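Robotics Lab Practice, Unit 7
Handout: Working rules for the two-arm tables
Instructor: Monique Hervieu

Read this before your first session. You will be asked to sign the sheet at the back of the Imomix binder, and you can't run an arm until you have.

1. Who does what

Each table has an operator and a second person. The operator runs the program. The second person keeps a hand near the stop button and watches the arms, not the screen. Swap roles between runs if you like, but say so out loud first.

2. Before power

Clear the table of cups, phones and tools. Walk the cables from base to wrist and look for pinched spots. A cable needs slack at every joint, but a loop that hangs below the fingers has to be clipped up. Tape down any corner of the mat that lifts. Press the stop button once and check that it registers in the log.

3. Speed

First run of any new program: 14 percent. Go to 100 only after two clean runs and with Milovan Hodžić or me in the room. This applies to small edits too — a changed waypoint counts as a new program.

4. Reaching in

Don't. Pause both arms, wait for the operator to say "clear," then reach. One arm standing still tells you nothing about the other one. If a part falls outside the work area, leave it until the run is over.

5. Shared space

Both arms can reach the middle of the mat, so the program has to say which one owns it at any moment. For the cube exercise, use the claim and release calls in the Tromus library. An arm that is holding a cube keeps its claim until the fingers have opened and the wrist is back at travel height.

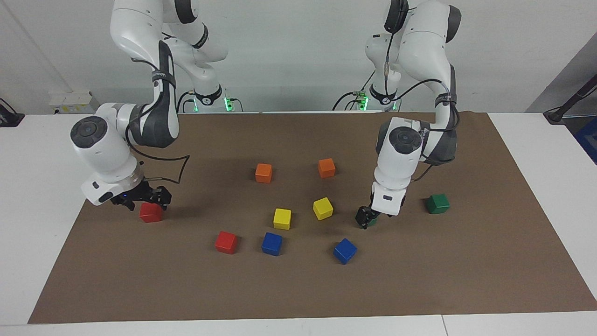 Grip force stays at the value on the table card. If a cube slips, check the finger pads before you touch the setting. Write down every slip, with the run number, even when the program recovers by itself.

6. Ending a session

Open the grippers, park both arms, power down, sign the log. Cubes go back in the bin in Room 124.

Reading for next time: Chu, the section on separation distance.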